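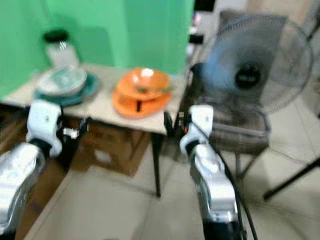

Lanine two-arm kit, table-clearing trials. Quick gallery, full writeup later in July if I get the time. Kit is on loan from Clusberg, 57 days, then it goes back or we buy it.

Basics first. Two arms, one head camera, a small camera at each wrist. Grippers are plain two-finger. Control software is Achari, already on the box when it shows up, which saved me a morning. Price as quoted is $2814 a month with support, and support is a seperate outfit called Falteck. They do answer the phone. Slow on Mondays.

Task is dishes. Stack them, unstack them, take the spoon out of the bowl. Plastic plates and bowls are a good start for anyone trying this kit, cheap and they bounce. Glass is another matter, go slow.

**Wrist view, looking out past the fingers.** Gloss black wrinkly covering on both. Wide gap between them, white tabletop under, fan way at the back, chair off to the left. 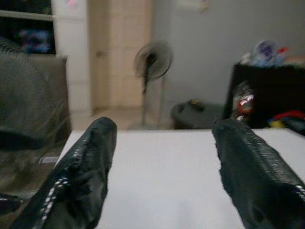 Wrist feed is the best part of the kit for me. Lag is low enough to work by. It does smear when the arm swings fast and there's no setting for it that I could find, the manual has one paragraph on cameras and it's mostly about cleaning them.

Cable routing is so-so. Check the slack before every run, the clips are small and I've already lost one. Replacements are in the spares bag but only a few.

**Right gripper down in the orange bowl, by the spoon.** Fork sticking up above the bowl too. Left arm is open, pointing at the front edge of the table. Teal plate and the jar over on that side.
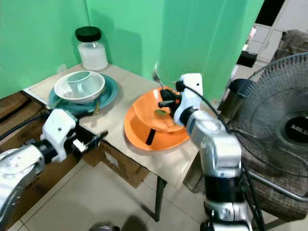 Thin handles are where most of the tuning time goes. We've logged some 180 runs so far, I'm still sorting them, numbers to come. Default grip force is set high for cutlery, I turned it down on day one and left it there.

Would I rent it again? Probably. Wouldn't pay for the training day, the manual covers most of it exept calibration, and Falteck will talk you thru that on the phone.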